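Speaker notes: Open day at the Dornosthorpe automation centre
January 9, 2018

Slide 1. Title
Wait for the back rows to settle. Say thanks to Dornosthorpe for the room. Talk runs 31 minutes, questions after.

Slide 2. Why we went
We pack odd-shaped parts by hand. Vilura wanted to see whether a two-finger gripper could handle them before anyone spent money. The open day was free and a 90 minute drive away.

Slide 3. The day
Morning was a tour of the floor. Afternoon was the Avari demonstration, where most of the questions came up. Mention the parking. It was bad, go early if you go in April.

Slide 4. Simulation first
Avari works through grasps in simulation before touching the real arm. They programme the part shape, set the gripper, and run it. Ask who here has used a simulator. Don't spend long on the software, the Prins people cover it after lunch.

Slide 5. The part

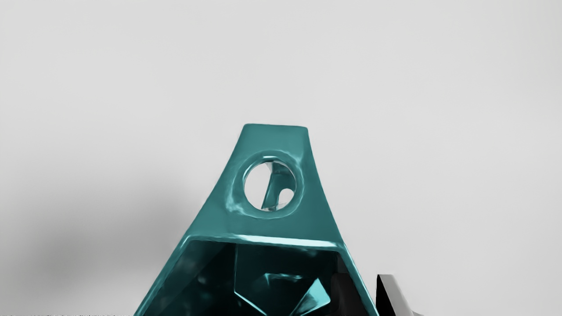
Simulated view: teal hollow part with a round hole near the top, gripper finger at lower right.

Point to the flanks first. They slope, so flat fingers have less to hold than on a square block. Then the hole and the open cavity. Ask the room where they would grip it. Take two or three answers and move on.

Slide 6. What we took home
Bring your own part drawings. Staff were happy to look at ours and talk through finger shapes. We have booked a second visit in April.

Slide 7. Questions
If asked about cost: no quote yet. Handouts are on the table by the door.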